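Gripper Weekend - Gallery
Posted 2/28/21

I finally got a whole weekend to put two grippers on the same arm and see which one I'd rather live with. The arm is my trusty Savosis (second-hand, a bit scratched, still my favourite thing in the shed) and the two contenders were the Wunamora parallel jaw and the softer Kokkonen with the rubbery fingers. Everything runs through the Brekalia controller, which I've had since September and only swore at twice this time!

I wanted household jobs, so no foam blocks and no neat little pegs. The plan was kitchen bench on Saturday and bathroom on Sunday, with the wrist camera going the whole time. I did 60 tries with each gripper, same jobs in the same order, and wrote the results on the back of an old calendar.

The bathroom was the part I'd been looking forward to. A sink is a rotten place for a robot - curves everywhere, hardly a straight edge to line up on, and chrome that throws reflections back at you. I'd been telling everyone the camera would cope if I just got the exposure right, so I set it by hand and left it alone for both grippers. 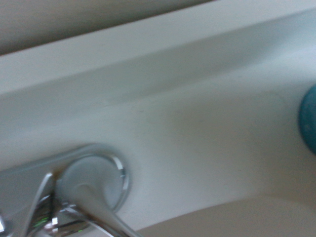
Wrist cam over the sink deck, with the tap at bottom left. A bit of motion blur, and those bright streaks on the chrome lever are what my edge finder has to deal with.

I played with shutter speed for ages after seeing frames like that one. The auto setting kept picking something long and creamy looking, lovely for a holiday snap and not much use for finding a handle. Going down to 1/300 made the edges crisper, but then the picture got noisy and I had to drag a work light in from the garage. I'm still not sure which I prefer. If you've got a wrist camera on a Savosis and a favourite setting, please send it to me!

Now for the grippers. The Wunamora is quick and it's very sure of itself. On flat-sided things (soap box, toothpaste carton, the little drawer under the mirror) it was a treat to watch. Round things were another story, and it likes to be lined up just so before it closes. The Kokkonen is slower, and the fingers collect every bit of fluff in the house, but it forgave me for a lot of sloppy aiming. I had it down as the fussy one before I started, so I've had to eat my words a bit.

Changing over between the two took longer than I'd like. The Kokkonen adaptor plate sits a few millimetres further out, and the first time I forgot to tell the Brekalia about it, so the whole arm was reaching too far and I had to hit stop. Write your offsets on masking tape and stick them to the arm. I have now.

The wrist camera mount is my own print, version four, in plain grey. It's nearly 65 grams with the screws in and it fits both grippers, though the cable still wants to snag on the elbow when the arm folds right back. Version five will have a clip.

Next up is the laundry, with the Kokkonen going first. I'll put the mount files up as soon as the clip is sorted.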